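Second clarinet, third row

When I moved to Inskip I did not play for almost six years. My clarinet was under the bed in my parents' apartment, and then it was under my bed here, and that was all the traveling it did. I told people I used to play. After some time I did not tell even this.

Then last January my neighbor Telma Villalba knocked on my door to give me a package that came to her by mistake. She saw the music stand in my hallway, where I was hanging scarves on it, and she asked what I play. I said clarinet, a long time ago. She said the Turbridge Community Wind Band rehearses on Tuesday evenings and they had only two clarinets left after Christmas. She plays the French horn. I said I would think about it, and she wrote the address on the package.

I want to write down how the first months were, because when I was looking for such a text before my first rehearsal I found only pages for beginners or pages for people who are already very good. I am in between. I had lessons for seven years as a child, I can read music, and I cannot play above high D without making a noise like a door.

The first rehearsal

I came too early and helped to put out chairs. The conductor is Baltazar Zavala. He taught school band for many years and he still counts everybody in as if we were twelve years old, which I like very much. He asked me which part I wanted. I said third clarinet, please. He gave me second.

We started with a march, and I was lost after eight bars. In my lessons I always played alone or with a piano, and I had never learned to count long rests. Eleven bars of nothing, then two notes, then four bars of nothing. The man beside me, Nizar Masri, was tapping his finger on his knee at the beginning of each bar, one finger for each, and starting again with the thumb after five. I copied him. I still do it.

The other difficult thing was tuning. My clarinet was cold and I was flat, so I pushed everything in, and then after half an hour it was warm and I was sharp. Nizar told me to blow warm air through it before we tune and not to touch anything for the first piece. It is simple advice, but my teacher at home never needed to say it, as her room was always hot.

Practicing at home

My apartment has thin walls. I made an agreement with the people below me, that I play between five and six and never on Sunday. In one hour I do long tones, then scales, then the hardest eight bars of whatever we are playing, very slowly. I do the fun parts at the end. If I do them first, I never arrive at the scales.

I have a metronome now, and I have a small notebook where I write the speed. The worst passage in our overture began at 80 and it stayed there for two weeks. I was angry with it. My friend Ximena Daza, who is a pianist, listened by phone and said I was lifting my fingers much too high. She was right, they were flying like birds. When I kept them close to the keys, the passage became easier in three days.

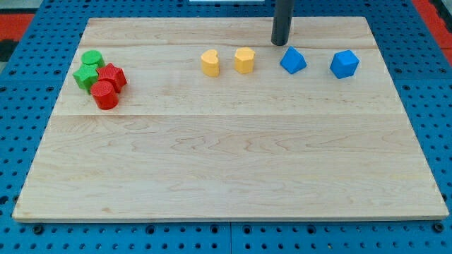
Small plastic blocks on a pale wooden board.

Reeds are a longer story and I am still not at the end of it. I was using size two and a half, which I had as a teenager, and I thought the thin sound was my fault. Telma said to ask the other clarinets, and there I learned that everybody has a strong opinion about reeds and all the opinions are different. I now use threes. In every box there are two wonderful ones, some acceptable ones, and some that I keep for no reason in a drawer.

The spring concert

Our concert was in the hall at Turbridge, which has 200 seats. I had imagined my first concert there with maybe thirty people, mostly family. It was nearly full. I had no family in the room, but two colleagues came from work and one of them brought her mother, who sat in the first row and clapped between the movements. Baltazar turned around and bowed to her each time.

I made one big mistake. In the suite there is a repeat, and I did not take it. For two bars I was playing happily in another section than the rest of the band. Nizar moved his foot and pointed with it at the correct line on my page, without stopping. I found my place again. Afterwards I apologized to him and he said he had not taken the same repeat in the dress rehearsal, and that I had not noticed because I was lost myself.

The slow movement was the best part. The clarinets have the melody for sixteen bars, very soft, and then the horns come under it. I could hear Telma behind me. In the rehearsals we were always too loud there, and Baltazar stopped us every time. In the concert he made his hand very small and we all followed it – I did not know that I could play so quietly and still have a sound.

Some practical things

If you want to join a band like ours, write to them and say honestly what you can play. Most bands are missing something. Ours is missing a bassoon, and has been since before I came.

Have your instrument checked before you go. Mine needed new pads, and for two rehearsals I believed I had forgotten how to play low E, when the note was simply leaking.

Bring a pencil. Bring two, the flutes will take one.

Do not sit at the end of the row in your first month. Sit between two people who know the pieces.

We have begun already with the summer program, which is mostly film music and one tango. The tango has a solo for first clarinet. Ximena Troncoso will play it, she has a beautiful dark tone and she never looks nervous. I have copied the solo into my notebook all the same, and I practice it at ten minutes to six, when the scales are finished.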